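Let the Small Ones Play the Whole Season in Every Position
by Vaida Rätsep

My daughter plays in the under-nine group at Uibo, and this spring she is a defender. She was a defender in the fall also. When I asked her coach if she could try to play in front for one game, he told me kindly that she is "a natural defender." She is eight years old. I do not think there exists a natural defender of eight years. 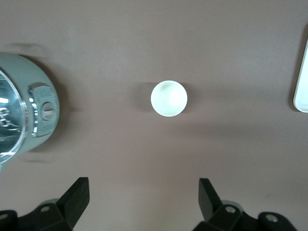
I want to be fair to the coach. He is a patient man and he gives his evenings to our children. He has 50 minutes on the field before the next group comes, and in this time he must teach passing, tie shoes, and stop two brothers from fighting over the same ball. It is easier when each child knows the place where to stand. I understand this very well. But what is easier for us adults on Saturday morning is maybe not what the children came for.

When I was a child, we played in the yard behind our building. There was no coach, so the positions changed all the time. If you were tired, you went in the goal. If you were angry that the others did not score, you ran forward and tried by yourself. I was never a good player, but I learned how the game looks from every side of the yard. I knew how lonely it is for the goalkeeper after a mistake, and I think I shouted less at goalkeepers for this reason.

In our league the teams have already a rule for playing time. Every child must play at least half of the game, and the parents accept it, even those who complained loudly when it was new. I would like to add one more rule for the groups under ten: in each block of 5 games, every child must start at least once in defense, once in the middle, and once in front. The goal I would leave free, for children who want it. Some are really afraid of the ball, and it is not my wish to make them cry.

Other parents tell me that we will lose more games. Probably we will. In March we played against Bukach, where they change the positions every week, and they lost to us by 2 goals. I watched their children after the game. They were disappointed for the time it takes to eat an orange. Our own parents discussed the result much longer than that, and we had won.

There is also the question of the fast children. In every team you find one or two who are bigger and who score almost everything, and it feels strange to put such a child in the back. But this child will not be the biggest forever. At twelve the others have grown, and then he must know how to pass and how to wait, and he has never practiced it. The slower ones, meanwhile, have spent four years kicking the ball away from their own goal.

The coaches of the younger groups meet before the summer break, and parents may send written suggestions. I have sent mine. If you agree with me, please send yours too, and please write it in a friendly way. If you do not agree, come and talk to me at the game against Pisover. I will be on the side near the parking lot, trying not to shout.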